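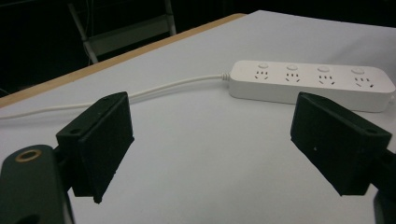 How long should the cord on a desk power strip be? Long enough to reach the wall outlet with the strip in its final position and one loose bend at each end, and no longer than that.

I spent part of January redoing the power on my work table, and cord length was the item I got wrong twice. The first strip came with a cord that reached the outlet only in a straight line across the gap behind the table, at shin height. The second had so much extra that it ended up in a pile on the floor, where it collected dust and caught the vacuum. Measure the route with string before buying. Go down the leg, along the baseboard and up to the outlet, then add the bends.

The next question was whether the strip goes on top of the table or under it. Mounted underneath, it is out of sight and the surface stays clear. It also means kneeling every time something gets plugged in. I logged my own use for a while and found that two of the things I power stay connected for weeks (the monitor and the lamp) and the rest come and go. On that basis I went with the strip on top, toward the back, with the cord leaving from the side nearest the wall.

I prefer a strip with a separate switch for each outlet. The soldering station has a habit of being left on, and its own switch is at the rear of the case. With individual switches I can cut it without touching the monitor. The drawback is that the switches all look the same, so mine now have labels. I used the Liditz paper tape, which takes pencil and peels off without residue. Canan Kahraman uses dots of nail polish for the same job, and hers have lasted better than my pencil.

Spacing matters more than the number of outlets. A four-outlet strip with narrow spacing is in practice a two-outlet strip once the bulky chargers go in. Check three things on the back label before anything else: the maximum load, the voltage, and the plug standard. Add up the ratings of everything that will run at once. Mine came to 567 watts with the soldering station at full heat, well inside the limit printed on the strip. A space heater does not go on it under any circumstances. Mine has its own wall outlet.

For holding the strip in place I tried 2 products. The Zodley hook-and-loop pads held for a few weeks and then let go at one end, probably from pulling plugs out at an angle. The Predum screw clips hold, but need holes in the tabletop, and I did not want those. Mwende Sang suggested a strip of rubber shelf liner under the base. It is enough, provided I keep one hand on the strip when unplugging.

The cord runs to the edge of the table and down the rear leg inside a fabric sleeve from Rattanakul. Leave the first few inches at the strip free so the cord is not bent hard where it enters the housing. I also stopped winding the slack into a tight coil, as a coiled cord under load sheds heat poorly. A loose S along the baseboard does the job.

Still to do: a second lamp, and a shorter cable for the monitor - the current one hangs almost to the floor.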